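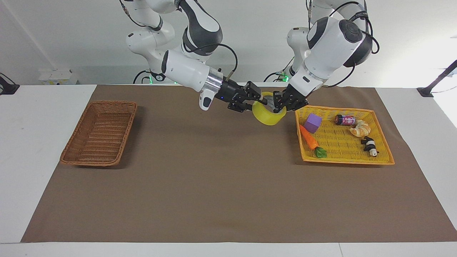 Do I need press experience to apply? A year on any stamping line is enough, and we'll teach you our feed and lube setups from the ground up.

**Press Line Setup Technician, Brarnier Metal Forming**

We're growing our second shift and looking for someone who likes getting a coil from the rack to good parts with as little fuss as possible. You'd look after five progressive die lines (the biggest is a 230-ton press, and she's a beauty!), along with the straighteners, servo feeds and spray lubrication that keep them happy.

What you'll do:

- Thread coil, set feed length and pitch, and run first-piece checks
- Change dies with the toolroom crew
- Adjust spray nozzles and oil mix for each job, and write the settings on the die card
- Clean the sump screens on the Drillum units every shift
- Help us bring in the new Trasport scrap conveyor, planned for September

You should be able to read a caliper and a part print, lift 47 pounds, and stand for most of a shift. Forklift certification is nice to have; if you don't have it, we pay for the class.

There are 100 of us in the building, and the toolroom door is always open, so if you have an idea for a better stock guide, someone will probably help you cut it that same afternoon. We love that part of the job and hope you will too.

Full time, health and dental from your first day, boots paid for once a year.

Send a resume or just a short note about what you've run to Esperanza Kapoor at the front office, or stop by and ask for a walk through the shop. Please mention job number 736. Applications are open as of 1 Jun 2025 and stay open until we find the right person.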